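Moving a store from Curnero to Humel, order numbers?

rlanz
We have 1131 products and over 945 customer accounts on Curnero and want to be on Humel by January. The demo move went fine but all my order numbers came in starting from 1. Is there a setting for this or do I fix it by hand?

dengshop
There's a box called Keep source IDs on the second options page. It's off by default. Turn it on and run the demo again. You get 2 free demos.

Rirkach
I wouldn't bother with old orders at all. Export them to a spreadsheet and start clean. We did that and had maybe one customer ask.

dengshop
Disagree. If you take returns you need the order history in the admin. Looking things up in a spreadsheet gets old fast.

Rirkach
Depends on the shop. We do 100 orders a month.

rlanz
We take returns, so I need them. Found the box, second demo kept the numbers. Passwords did not come over though.

dengshop
They won't. Send everyone a reset link after the switch.

rlanz
OK, will do. Thanks both.
Regula Lanz
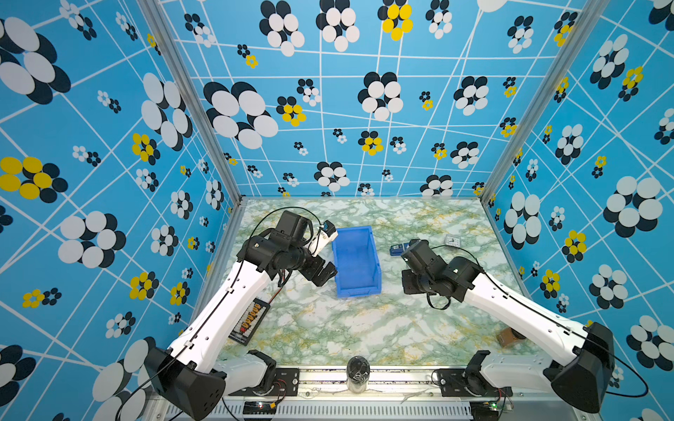

Two robot arms, blue flowered wallpaper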